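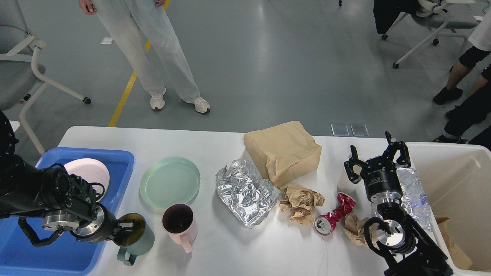
Dultell Countertop Dish Rack: Six Months of Drying by Hand Anyway

Category: Kitchen, sinks and dishes
Price paid: $90
Would I buy it again: No, with one exception noted near the end

I have washed dishes by hand in three apartments and one house, and in all that time I have owned racks that cost less than a sandwich and racks that cost more than the plates in them. So when Dultell started pushing a $90 rack with a "flow base" and a "quick-dry grid," I was ready to dislike it. I bought it because my old wire rack had rusted through at the feet and left two orange rings on the counter that I still can't get out.

What you get

The box holds a steel rack, a plastic base with a spout, a cup rail, a utensil holder that hooks on the side, and four rubber feet in a bag. One of my feet was missing. I wrote to the company and got a form letter asking for a photo of the missing foot. I sent a photo of the corner of the rack where the foot was supposed to be. A new bag of four arrived in November, so I now own seven.

Setup took me under ten minutes, most of it spent working out which way around the base goes. The instructions show it from underneath for some reason. If the spout is on the same side as the cup rail, you have it backward, and water will sit in the far corner until you notice the smell.

The drying claim

The front of the box says dishes dry in 30 minutes. This is the claim that sells the thing, so I spent a few weekends checking it with a kitchen timer and a paper towel.

Flat dinner plates, washed hot and set in the grid with an empty slot between them: mostly dry at 30 minutes, still wet along the bottom edge where the plate meets the wire. With every slot filled, they were wet on both sides at 30 minutes and damp after an hour. Mugs on the rail were worse. Any mug with a dished bottom holds a little pool up there, and no rack I have used does anything about that. Plastic containers were the worst of the lot, which anyone who owns plastic containers could have guessed.

My old rack, rust and all, did the plates in the same time. I tested it before I threw it out. The quick-dry grid is a grid. Air moves through it the way air moves through any other bent wire.

If you wash with hot water, shake things off, and leave gaps, you can get dry plates in half an hour out of a towel folded on the counter. The box leaves out the part about gaps. It also says the rack holds a full load for a family of four, and that can't be true on the same evening as the 30 minutes.

The flow base

This part I expected to be a gimmick and it is half of one. The base slopes toward the spout, and the spout hangs over the sink lip. In my kitchen the counter also slopes, very slightly, away from the sink, like a lot of counters in old houses. The counter wins. Water ran to the back and stayed there.

I shimmed the back with two of my spare feet and that fixed it. So the base works if your counter is level or if you happen to have been sent too many feet.

The spout itself catches food bits. You need an old toothbrush for it once a week. The plastic has started to go cloudy near the opening, and vinegar takes some of that off but not all. I have hard water, so yours may hold up better.

Stability and fit

Load one side with a cast iron skillet and the other with nothing and the rack will tip. The manual tells you to put heavy things in the middle. The middle is where the plate slots are, and a skillet doesn't fit there unless you skip the plates.

Slot spacing is fine for ordinary plates. Thick handmade stoneware leans at a bad angle and touches its neighbor. Shallow bowls are the real trouble. They slide forward until they rest on each other, and the inside of the back bowl never sees any air. I ended up putting bowls upside down along the front, where they take up the space of three plates each.

The cup rail holds six mugs if they are small. With the big soup mugs I like it holds four, and the handle of the last one sticks out far enough to catch a sleeve. I have chipped one that way.

The utensil holder is the best piece in the box. It has slots in the bottom instead of little round holes, so it drains, and it comes apart for washing. It also fits on other racks. I tried it on a friend's and it hooked right on.

Rust, so far

No rust on the long wires after six months. There is a brown speck at two of the welds on the underside, where the coating looks thin. I rubbed one off with baking soda and it was back in a few weeks. The company calls the steel "rust resistant," and I have learned to read that as "will rust, later." The warranty is one year and excludes "surface discoloration," so I don't expect much from that direction.

Compared with the others

I borrowed or bought a few more so this wouldn't be a review of one rack against my memory.

The Cirus folding rack is flimsier and has no base at all, so you need a mat or a tray under it. It dries plates exactly as fast as the Dultell. It folds flat and goes in the gap beside the fridge. It cost less than a third as much. The hinge squeaks and one arm doesn't lock unless you push it, and I still reach for it when there are guests and the dishes pile up.

The Panagiotou two-level rack costs $136 and is the nicest looking of the bunch. Everything on the top level drips on everything on the bottom level. I don't know how that got past anyone. You have to load the bottom, wait, and then load the top, or accept that your clean plates are getting rinsed a second time by your clean glasses. It is also tall enough to hit the cabinet doors in my kitchen. Measure first.

The Akus mat is only a thick fabric mat with a ribbed side. It works well for a few glasses and gets sour if you don't wring it out and hang it up each night. I wouldn't use it for a family's dinner dishes. For one person in a small place it may be all you need, and it goes in the washing machine.

A plain plastic dishpan deserves a mention too. For years I stacked wet things in one and dried them with a towel right away. It is still the fastest way to a clear counter, and the cost is your own ten minutes and a pile of damp towels.

Things the ads say that I couldn't confirm

"Scratch-free contact points." The coating is smooth, but I have a gray mark on a white plate that matches the wire spacing. It came off with a cleaning paste.

"Silent placement." Dishes clink in it. They clink in every rack.

"Odor-free base." Only if you wash it. I went on a trip and left a little water in it, and it was not odor-free when I got home.

"Saves counter space." It takes up more counter than the rack it replaced. I think they mean compared with spreading everything out on towels.

Who might want it

If your counter is level, your plates are thin and ordinary, and you want something that drains into the sink so you never have to lift a tray full of gray water, the Dultell does that and looks decent doing it. The money buys you the base. If you already have a tray, or a double sink where a rack can sit in the empty side, I can't see what the $90 is for.

The exception I mentioned is the utensil holder. The company sells it alone as a replacement part, a few pages deep on their site under accessories. I would buy that again, and I would hook it on a cheap rack.

Rating: two and a half out of five. I was going to give it three until I turned it over to check the welds again and the spout came off in my hand. It snaps back on. I don't think it's supposed to come off.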